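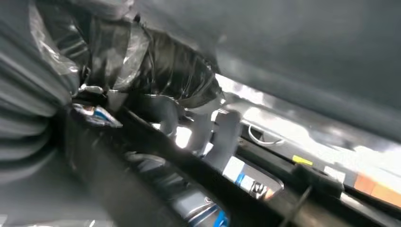 搬家、寄修、换季入库,凡是形状不规整的东西,最后都逃不过一个问题:怎么包。纸箱厂只承认世界上有长方体,而家里和仓库里偏偏尽是别的东西,落地扇、鹿头挂件、缝纫机头、带把手的铜壶、祖母留下来的那盏谁也不肯要又谁也不敢扔的台灯。于是大家各显神通,多半殊途同归:亮面黑塑料皱巴巴地裹上去,再拿透明胶带斜着缠,一圈压着一圈,缠到反光为止,末端鼓出一个圆头。裹的人很有成就感,拆的人要找剪刀。Trokum 异形包裹罩就是给拆的人做的,当然裹的人也可以用。

产品名称:Trokum 异形物品可重复包裹罩
出品:Bruvness 包装用品
规格:小号、大号
颜色:石墨灰、Pant 绿
页面更新:26/1/26

一、先说它是什么

一块厚布,四边有织带,中间夹了一层薄棉,内里是不掉毛的细绒。平铺开来像一条没什么想法的野餐垫,把东西放上去,对折,收紧织带,扣上,就算包好了。不用胶带,不用剪刀,也不用请力气大的亲戚过来按住一头。

织带的扣子可以在边上的轨道里滑动,所以东西往哪边凸,扣子就往哪边挪。这一点听上去平平无奇,我们为此改了很多版。早先的扣子是固定的,包一只花瓶很体面,包一把椅子就会出现一种尴尬的局面:四个扣子全在用不着的地方,椅子腿在外面晒太阳。

外层是涂层涤纶,能挡灰,能挡一般的毛毛雨。请注意“一般”两个字。把它放在露台上过一个雨季再来问为什么里面潮了,我们的客服会很有礼貌,但内心是有活动的。

二、两个尺寸怎么选

小号,边长适合台灯、小家电、缝纫机头、摆件、相框、咖啡机。售价 349 元。

大号,长边 2000 毫米,适合落地灯、折叠椅、吸尘器、拆下来的婴儿床围栏、卷起来的地毯,以及一切“当初是怎么进门的”那一类物件。售价 727 元。

选尺寸有个笨办法,比看表格管用。拿家里的软尺,从物品最鼓的地方绕一圈,再从头到脚绕一圈,哪个数大就记哪个。这个数没超过罩子的长边,就装得下。超过了也不要硬来,织带拉到底再扣上,扣子会在半夜弹开,声音不大,但足以让人坐起来想一会儿。

常有人问有没有中号。没有。做过一批中号的样品,结果是想包小东西的人嫌它大,想包大东西的人嫌它小,最后全留在办公室里,现在有一条垫在打印机下面,表现非常稳定。

三、使用方法

把罩子绒面朝上铺平。地上有沙子的话先扫一下,细绒对沙子的态度是来者不拒。

物品斜着放,长的一头朝向有标签的那个角。线缆先自己绕好,塞进内侧的网兜,别让它们在外面当装饰。有玻璃的一面朝下还是朝上,看玻璃是否外凸:平的朝下,凸的朝上,灯泡请拆下来单独放。每年都有人觉得自己的灯泡比较特别。

先折两个短边,再折两个长边。顺序反过来也包得上,只是看起来会像一个没睡醒的粽子。

织带从中间那根开始收,再收两头。拉到布面服帖就停,勒得太紧,薄棉会被压扁,它的缓冲也就成了一种精神上的支持。多出来的带尾卷起来,用带子上的小松紧圈套住。

透明标签袋在外侧,里面有一张空白卡片。请写上里面是什么。“杂物”不算,“重要”也不算。过三个月再看,这两张卡片传达的信息是一样多的。

四、适合和不适合的东西

适合:形状奇怪、表面怕划、每年总要收起来再拿出来的东西。电扇是头号用户。圣诞装饰、烤架、乐器支架、露营灯也都可以。旧家具寄去翻修,外面套一层,到了那边翻修师傅会以为你是个很讲究的人,报价时会不会受影响我们不好说。

不适合:还烫手的东西,还在滴水的东西,活的东西。刀具请先套好刀套,涂层涤纶结实,可没结实到那个份上。带电池的设备,长期收纳前请把电池取出。精密光学仪器有它们自己的箱子,贵是贵,别省。

走快递的话,罩子外面仍然需要一个纸箱。它的作用是让东西在箱子里不磕不碰,并不能替你挡住从传送带上落下来的一箱别人的哑铃。

五、关于那层薄棉

经常有人捏一捏样品,然后说:这么薄?

薄是商量出来的。负责面料的 Idun Rustad 最初的方案要厚得多,包起来万无一失,安全得像裹了一床冬被。问题是裹了冬被的台灯和一床冬被占的地方一样大,柜子放不下,人就会把它留在走廊里,然后被绊倒的就是人。后来把棉减薄,四角加厚,磕碰多半发生在角上,中间那一大片平时主要负责好看。

Idun 对减薄后的版本至今保留意见。她自己家里那条是照最初方案缝的,里面包着一台再也没有拿出来过的面包机。

六、试用记录摘选

Catríona Ní Chonaill 在 Barkemcombe 经营一间旧物寄售铺,店面不大,里头的东西大多长着多余的角。去年六月她拿了小号和大号各几条去用,后来写了一份反馈给我们。征得同意,摘几段放在下面,好话坏话都有。

“挂钟可以,很省事。以前客人来看货,我要当着人家的面拆胶带,拆完钟面上粘着一条,谁都不说话。”

“铜壶的嘴总会找到两根织带之间的缝伸出来。我后来拿一只旧袜子套在壶嘴上,问题解决。建议你们附赠袜子。”

“Pant 绿在店里的灯下面像豌豆汤。我个人不介意,我丈夫介意。”

“大号折起来以后,原来配的收纳袋塞不回去。我试过跪着塞。”

壶嘴的事情,现行版本在网兜旁边加了一块可以移动的小衬垫,把它挪到凸出的部位就行。袜子暂不附赠。收纳袋已经放大,现在不必跪着。豌豆汤的问题我们开会看过,大家盯着布样沉默了一阵,决定不改。

七、清洁和保养

灰,用湿布擦。油,用一点洗洁精加湿布擦。酱油,越早越好。

可以机洗,冷水,轻柔档,扣子先全部扣上,装进洗衣袋。不扣就洗,扣子会和滚筒打一场,赢家通常是扣子,账单归你。不要烘干,不要熨,涂层遇热会发黏,之后它就会对所有物品产生感情,不愿分开。

晾的时候绒面朝外,搭在横杆上。完全干透再收,这一条请当真。没干透就卷起来塞进柜子里的布,气味会记得你。

织带和扣子是可以单独更换的。穿法印在内侧角上的布标,布标上的图画得不太好,照着穿却是对的。

八、常问的几个问题

问得最多的是能不能直接用大号包小东西。能,多折一层就是了,台灯会显得格外受宠。反过来不行。

也有人想知道涂层会不会留下味道。刚拆封有一点新布的气味,挂在通风处过一夜就散得差不多。对气味敏感的人可以先洗一次再用。

车里能不能放?后备厢可以,夏天太阳直晒的后窗台不建议,理由同熨斗那一条。

猫喜欢吗?喜欢。细绒面铺平之后猫会在你转身去拿台灯的时候出现,我们没有针对这一现象的设计。

能不能印公司标志?批量订购可以印在标签袋下方的位置,颜色只有白色一种。有客户想把标志印满整面,我们给他看了效果图,他自己改了主意。

和胶带加塑料膜相比到底划不划算,要看拿进拿出的次数。一件东西这辈子只包一次,送走就不再见,塑料膜完全够用,我们也这么用。若是每年两趟从柜顶搬上搬下,刮胶印的那些下午也该算钱。

九、包装内容

包裹罩一条,收纳袋一只,可移动衬垫一块,空白标签卡一叠,说明书一张。说明书只有一面有字,另一面留给你列搬家清单,这是整套产品里收到好评最多的部分,设计部门对此心情复杂。

十、退换与保修

收到后 28 天内可以退换,试着包过东西也没关系,只要没有剪过、烫过、泡过酱油。退回时请检查网兜,把里面的东西拿出来。我们收到过充电器、一只耳环、半副扑克牌,都已经原路寄还,唯独有一把钥匙到现在没有人来认,挂在仓库门边,形状很像信箱钥匙。

缝线开裂、扣子断裂、轨道脱线属于保修范围,拍张照片发给客服即可,照片糊一点也看得懂。被狗咬过的不在保修之内,但我们愿意看看照片。

下单前若拿不准尺寸,把物品的两个绕圈数和名称发过来,由同事回复。名称请尽量具体,上回有人写的是“我爸的那个东西”,来回问了一个下午,是一台手摇刨冰机,小号,装得下。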